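Where the Spoons Go: Rearranging the Shared Kitchen at Pranditz House

31 May 2021
By Lăcrămioara Lungu
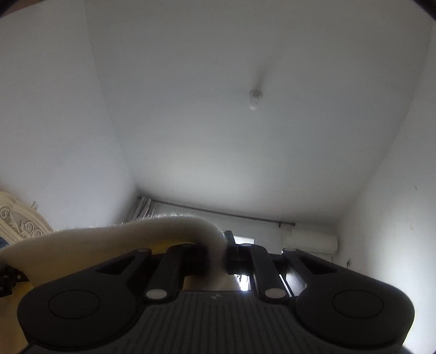 Our group was given the shared kitchen on the second floor of Pranditz House and one term to make it easier to use. The course handbook calls this "a small intervention in a domestic setting." Debashish Bepari called it doing the dishes for credit, and by the third week he had a point.

We began in January with a paper survey taped inside the cupboard door. It asked residents which object they had most trouble finding. The can opener won by a wide margin, followed by the lid of anything. One person wrote "peace" and was left out of the results.

The kitchen has two drawers for cutlery, and both of them had been used for everything. Forks lived with birthday candles. The good knife lived with the batteries. Traian Buzatu wanted to sort it all by size, on the grounds that this is how his family does it, and Paraschiva Enache wanted to sort by how often a thing gets picked up. We tried Traian's system for eight days. It looked very handsome and put the soup ladle next to the rolling pin, where both jammed the drawer shut.

Paraschiva's system needed data, so each of us kept a tally sheet during our own cooking. Between us we recorded 3,140 pick-ups before the sheets got too greasy to write on. Teaspoons led the table, partly on account of Traian, who takes a clean one for every taste of a sauce. The potato masher was picked up twice, both times by somebody looking for the whisk.

From the tallies we drew up the new layout. Spoons, forks and the small knives went in the top drawer, in a Homden divider tray that was slightly too wide and had to be filed down at one corner. Cooking tools went in the second drawer. Lids were stood on edge in a Pruvine rack beside the stove - a purchase that used up most of our budget and caused the only real argument of the project. Anything left over went into a box marked RARELY, which residents were free to raid.

To test the layout we asked residents to set a table and put everything back afterward, first with the old drawers and then with the new ones. The old arrangement gave us 63 misplaced items over the whole set of trials. The new one gave us fewer, but our count sheet for the last session went through the wash in Debashish's jeans, and Dr. Gheorghița Vlad has asked us not to guess. We haven't.

Some weaknesses should be admitted. The people testing the drawers were mostly the people who had complained about them, so they were on our side from the start. They also did the old layout first, and by the second round had had plenty of practice at setting a table. If we ran it again we would swap the order for half of them. We would also measure the divider tray before buying it.

The labels are still up. The one on the second drawer has been amended in ballpoint to read "COOKING TOOLS AND CANDLES."

Recent student projects
A Quieter Laundry Room
Toma: Planning a Fold-Down Desk
Who Waters the Hall Plants?
Shoe Storage for a Narrow Entry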